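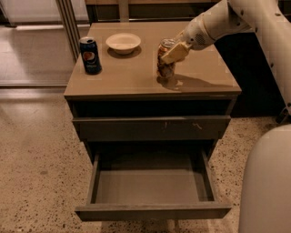
4.2 House rules for tabletop trials

Figure 3. A trial layout on the drawer cabinet: two drinks cans with a bowl between them, both drawers open, and the gripper at the right-hand can.

I'll admit I used to find this part of other people's papers dull, and I skipped it. Then we tried to compare our Viltedport trials with the ones from Claltside and found we couldn't, as the two sites had been following different habits without ever writing them down (mine were the worse ones, I'm afraid). So this section sets out the rules we settled on in June, and I'd be glad if somebody borrowed them.

The first rule is about what goes on the top. We use everyday things with shop printing still on them, and we don't peel labels or paint anything a helpful colour. Two of the objects in Figure 3 are drinks cans, one of them a dark blue Pepsi can, and the other is brown and orange. They are much the same sort of shape, so an instruction that names one of them has to be settled by how it looks or where it stands. The bowl is a different problem altogether, with its wide rim and narrow base, and we like to have at least one thing like that in every layout.

Our second rule covers drawers. Before a trial begins, the operator writes down the state of each drawer as shut, partway or open. In Figure 3 the upper one would be logged as partway and the lower one as open. It sounds fussy! But an early batch of our logs only had "drawer open" in them, and when I went back to sort out which drawer was meant I had to throw out 54 trials. A drawer that sticks out also takes up room in front of the cabinet, so the arm's allowed path has to be checked against it every time and never copied over from the trial before.

Third, shadows and patchy light stay in. Tai, our planning software, was tuned under very even lighting, and I was tempted to hang a sheet up and be done with it. We decided against that. If there's a dark streak across the tabletop, it's part of the trial, and the operator adds the word "shadow" to the log and carries on.

The fourth rule is the one people argue with. Once the gripper is within 30 mm of an object, hands stay off the cabinet until the arm has gone back to its rest position, even if something is plainly about to topple. A can on the floor costs us a trial. We keep those trials in the set, marked as drops (Delon, our logging tool, has a field for it), and they count towards the results in Section 5.

Of the 3000 trials we planned, 894 were run before these rules were in place. I've kept the two groups apart in all the tables, and where a figure mixes them the caption says so. The early ones are still useful for looking at grasp angles, though I wouldn't lean on them for anything to do with drawers.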